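3.2 Uptake among parents

Redeo was offered to 368 families through two schools in July. Of these, 200 opened at least one lesson with their child, and 90 were still using it at the end of term.

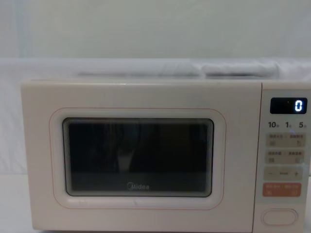
Figure 2. Cream-white microwave oven in front of a pale fabric backdrop.

Parents who stopped mostly named lack of time – few found the lessons too hard. Teachers at Nuvstead saw the same pattern, though their pupils had longer access. We did not collect data on siblings.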